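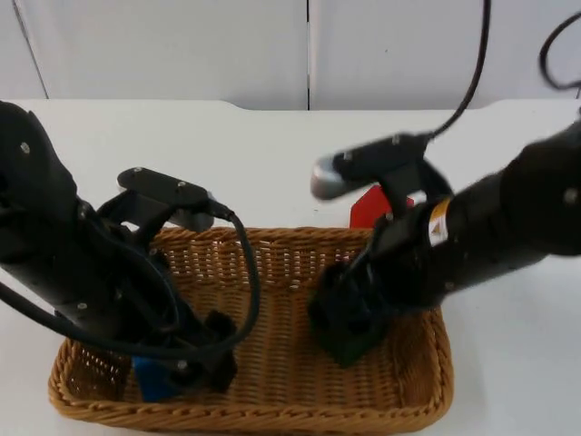
How to record a grandparent's wartime memories

I've sat down with three of my older relatives now, and I'd urge anyone to have a go! My great-aunt Verna Sorensen was evacuated to a farm at Gastenness when she was seven, and one afternoon of talking gave us more than all the family albums put together.

Before you start

Ask first, and ask again on the day. Verna was happy to talk about the farm but didn't want to discuss her brother, so we left him out. Write down anything that's off limits.

Step 1: Read up a little

An hour at the library will do. Look for place names, ration dates and the names of local schools. You'll follow the stories much better, and you'll spot when "the camp" means the one up the road.

Step 2: Bring objects

A ration book, a letter, a button tin – anything they can hold. Verna talked for twenty minutes over a single luggage label (I'd only planned to ask about the train).

Step 3: Start with small things

What did the kitchen smell like? Who did you walk to school with? Save the bombing raids and the telegrams for later. Leave silences alone too, as the best bits often come after a long one.

Step 4: Record and label

Put your phone on a folded tea towel so it doesn't pick up every knock on the table. Say the names of everyone in the room and the month at the start. Copy the file to two places that same evening.

Step 5: Type it up

My first transcript was 3,000 words, and it took me most of March. Keep their own phrases, even the odd ones. My cousin Harriet checked the spellings of the farm names, and then we posted a copy to Verna in large print. She sent it back with 11 corrections and a whole new story about a goose!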